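# Rules before the robot moves: a talk with Tracey Mottram

*Kullville, 31 Mar 2025*
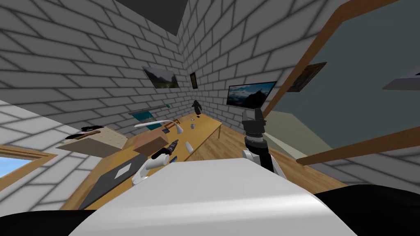

*The practice room in simulation, with a tool in the left arm and the right gripper free.*

Tracey Mottram keeps a printed copy of her rules in a blue folder, and the folder has coffee rings on it. She tells me this is a good sign. "If the folder is clean, then it stays on the shelf and people work from memory," she says. "I visited a workshop with a very clean folder. I did not like that visit."

Mottram writes the working rules for two-armed robots at Stoltamari, a small company in Kullville. The robots are meant for ordinary rooms, the kind with a desk, a lamp and a cup that someone forgot. Before a new task is tried on a real machine, it must be done in a simulated room first. This was her first rule, and she says it was also the one that people argued with the most.

"The engineers said to me, the simulation is too kind. The floor is flat, the light is even. They are right. But I don't ask the simulation to prove that a task is safe. I ask it to show me where it is unsafe, and it does this very quickly."

The present set has 138 rules. When she started, she inherited a much longer text from an earlier project called Jerkomari, and she spent her first winter cutting it. Many of the old rules said only that the operator should "take care." She removed each one of them. "Take care of what? With which hand? A rule must tell a tired person what to do at the end of the shift."

I asked for a rule that she is fond of, and she answered at once: the rule for tools. When one arm holds a tool, the other arm may not enter the space in front of the tip. The operator must also say aloud which arm is loaded before any movement starts. It sounds a little like a ship, I told her, and she laughed.

"Yes, and new operators feel shy about it. They whisper. I say please, louder, the room should hear you."

She treats the desk with the same attention. Things on it are divided into 4 groups: what the robot may grip, what it may push, what it may only go around, and what must be taken away by a person before the work begins. A cardboard box can be in the first group in one task and in the third group in the next. A lamp with a thin neck is nearly always in the third. "People think the heavy things are the problem," she says. "For me it is the tall things that lean over. The arm goes under, it finishes, it comes up again, and it has forgotten the lamp. So we check the way back separately from the way in."

The company also keeps a log. The last entry on the day of my visit was number 3101. Each one records a stop, planned or not, with a short reason written by the operator. Mottram reads them all, and she does not allow the reason "operator error."

"This is a rule for me, not for them. If I accept these words, I can close the entry and go to lunch. If I don't accept them, I must ask why the error was easy to make."

One of these entries changed a rule last year. An operator named Ivanyshyn stopped a run when he was not sure if the tool was held firmly. In the review it was found that the grip was fine, and a manager asked if the stop was a waste of time. Mottram wrote a new line in the rules that same week: a stop made from doubt is a correct stop, and it is not discussed with the operator as a fault. Ivanyshyn now trains the new people, and he starts his first lesson with that line.

Not everything is settled. She is still not happy with the rules about view. An operator who works through the robot's own view may see the room at an odd angle, and some get used to it in an hour while others need days. The current text asks for a practice session before the first task, but it does not say how long it should be. She has tried to write a number there 2 times and has deleted it both times.

"I don't have enough evidence for a number. I would prefer to write a test. For example, touch the near edge of the desk, then the far corner, without correction. If you can do this, you begin. If you cannot, you practice more, and there is no shame."

A draft of this test goes to the operators in April. They will have the right to write in the margins, and she expects that they will use it.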